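Review: Clendier tabletop kit, one term in a student robotics club
Posted by Adi Sitompul, August 20, 2021

I advise a student robotics club, and for the past term we have run our manipulation project on the Clendier tabletop kit. A few advisors at other schools asked me whether it is worth the money, so I am putting my answer in one place.

The kit is the furniture part of the setup. You get the black work surface, the rear rail, the upright posts, the brackets and feet, the tension cables and a set of curtains. Arms are not included. We already had ours, and the rail took their mounts without drilling, which had been my main worry. We paid $805, plus $103 for shipping. The curtains can be left out of the order, but I would not do that.

Setup took two club meetings. The printed instructions cover the frame well and say almost nothing about the cables. Yoga Lumenta and Shewit Alemayehu put the posts up at the first meeting and spent most of the second getting the cables even. If one side is tighter than the other, the posts lean, and then nothing you measured from the rail is right anymore. Buy a small level before you start.
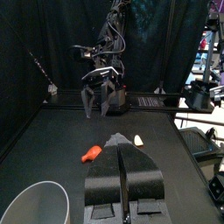 Our project for the term was clearing a table. The students place a few kitchen things and toy foods on the surface, and the arms have to pick them up and put them where they belong. The students drive the arms by hand first and record the runs, then train on what they recorded. Gilang Pelupessy wrote the task sheet and kept it simple on purpose. Cloth was the hardest item on the sheet. The hard pieces were fine once people learned to come straight down on them.

The surface is the best part of the kit. It is matte, it does not throw light back into the cameras, and small plastic things do not slide much when a finger bumps them. It does show dust. We wipe it before every session with a damp rag. Tape residue comes off with rubbing alcohol and has left no marks so far.

The rail is also good. It is stiff, and the clamps hold. We moved one mount three times during the term while we worked out the reach, and it went back to the same place each time once we had marked the spot with a paint pen.

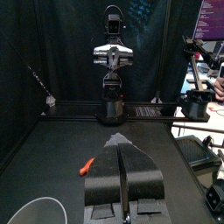

Space around the table is where I have complaints. The kit's listed footprint covers only the surface and frame, and you need a good deal more than that on at least one side. Somebody has to be able to get to the arms. With our layout that is the right side, where a hand can reach in and hold part of the arm at the end of the rail, and the monitor is over there too. Yusri Sembiring measured the room before we ordered and still ended up moving a bookcase. Plan on a clear walkway and keep the power strips out of it.

Cable management is poor. The kit comes with 2 stick-on clips, and both fell off in the first week. We bought a bag of hook-and-loop straps and used those.

The curtains are plain black fabric on a simple hem. Before we had them, the cameras picked up everyone walking past, and the recordings were hard to compare from one meeting to the next. They wrinkle in the box and the folds take a while to drop out. One grommet tore in November and Clendier mailed a replacement panel without asking for the old one.
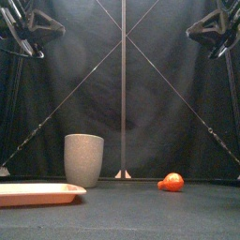 We also looked at the Graltance frame, which costs $195 less. It has a lighter rail and no curtains, and the posts are bolted to the surface, so you cannot shift them later. For a club that wants one arm and a fixed layout, I think it would do. We change ours too often.

Things I would want fixed in the next version: a page on cable tension, a longer rear rail as an option, and better clips. I would also like the feet in a darker color. Ours are white and a couple of students asked to paint them, which I have allowed for next term.

I would buy it again for a group of six to eight students. With a larger group, people end up standing and waiting, and a second table would help more than anything you could add to the first one. Our parts list and Gilang's task sheet are available to any club that writes and asks.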